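Dundero practice amp, three months in
Posted 6th June in Gear, Reviews

I put off buying a small amp for years, mostly because the big one still worked and I am cheap.

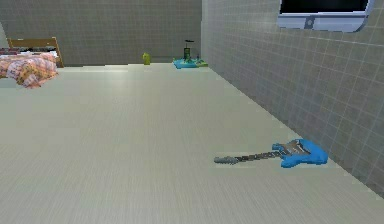

So, the big one weighs a ton and the people downstairs can hear it through two rugs. I wanted something I could leave on a shelf, turn on after dinner and play for twenty minutes without starting a feud. The Dundero was $109 at Rellell (it was $165 when I first looked, so I felt very smug for a whole evening) and I've used it nearly every night.

First the good stuff. The clean sound is lovely! Warm, a little bit soft on top, and it stays nice even when the volume is barely cracked open, where my old Flaltudano turned into a wasp in a jar. The reverb is one knob and you can't really mess it up. I leave it at a third and forget it.

The dirty channel I'm less sold on. Low gain is fine for bluesy noodling, but past the halfway mark everything goes fizzy and chords turn to mush. Rolling the tone way back helps some. If you play heavy stuff I'd save up and look at the Kumarasinghe, which a shop let me try for half an hour and which I still think about - but it's $300, and I wasn't going to spend that on a bedroom amp.

Headphone jack: works, no hiss, but it's on the back, so I'm forever feeling around behind the thing like I'm looking for a lost sock. The power cord is also way too short. Mine didn't reach the outlet and I had to dig out an extension on day one.

The handle feels cheap. It hasn't broken yet and I do carry it out to the porch a lot, so maybe I'm being unfair.

One more gripe - the power light is blue and very, very bright. I put a bit of tape over it.

Would I buy it again? At $109, sure, no question. At the full price I'd want a longer cord and a better dirty channel first. Four stars from me, and I'll update this if the handle goes.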